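Zitineck opens its first Skestum teaching kitchen to home cooks of every age

8/30/20

Zitineck, the family firm behind the Casado range of everyday kitchenware, is delighted to announce the opening of its first teaching kitchen, a bright and friendly room on the ground floor of the old Skestum building, where children, parents, grandparents and anyone else who fancies it can come along and learn to lay a table, cut up fruit and put a simple lunch together without any fuss at all.

The kitchen has been a long time coming. Setsuko Kikuchi, who founded Zitineck after many happy years running a cookery shop, first talked about it with her colleagues over a pot of tea, and the idea kept coming back every time a customer wrote in to ask how to get a small child interested in what was on the plate. There were quite a lot of those letters over the years (we have kept 333 of them, in two very full box files) and it began to feel rude not to do something about it.

"People kept telling us that their children would happily eat a plum or a slice of apple at somebody else's house and then turn their noses up at home," said Setsuko Kikuchi. "I was just the same as a girl. What changed it for me was being given a board of my own and being trusted to get on with it, and I would love other families to have a bit of that, at a proper table, with things in nice cheerful colours and plenty of time to spare."

Sessions are kept small and unhurried. They are led by Benedita Bastos, who taught home cooking in schools before joining Zitineck, and by Ramiro Arrieta, whose soups have already won him a loyal following among the staff. Each one begins with a chat about what everybody likes to eat, moves on to washing and sorting the fruit and vegetables, and finishes with the whole group sitting down together. Younger children are welcome with a grown-up, and the grown-ups are warmly encouraged to join in and get their hands sticky too.

The room itself was fitted out over the summer by Guvent, the joinery firm, whose Paavo Manninen spent a good deal of August fussing over the height of the work surfaces, and we are very grateful to him for it. The walls have been kept pale and plain so that the food and the crockery can do the talking, and there is lots of space to spread out.

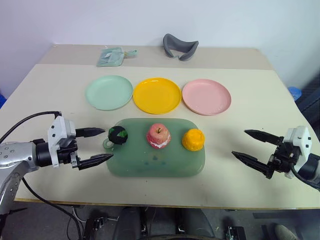
Colour has been at the heart of the Casado range from the very beginning, and it plays a big part in how the sessions are taught as well. Benedita likes to put the plates out before anyone has picked up a knife, so that the children can choose a favourite and start thinking about what might go on it. Mint green, yellow and pink sit very happily side by side on a cream-white table, and with a red apple waiting on the green cutting board it is hard not to start planning lunch. The board has rounded corners and a little loop for a handle, a shape that our younger visitors seem to take to straight away.

Places for the first season are open now, and 1,000 have been set aside at no charge for local schools and family groups, thanks to the kind support of our friends at Guvent. Teachers who would like to bring a class are invited to get in touch as early as they can, as Benedita likes to speak to every school beforehand about allergies and anything else she ought to know.

For bookings, visits and press enquiries, please contact Crescencio Cordero at the Zitineck press office, who will be very happy to help and to arrange a tour of the kitchen.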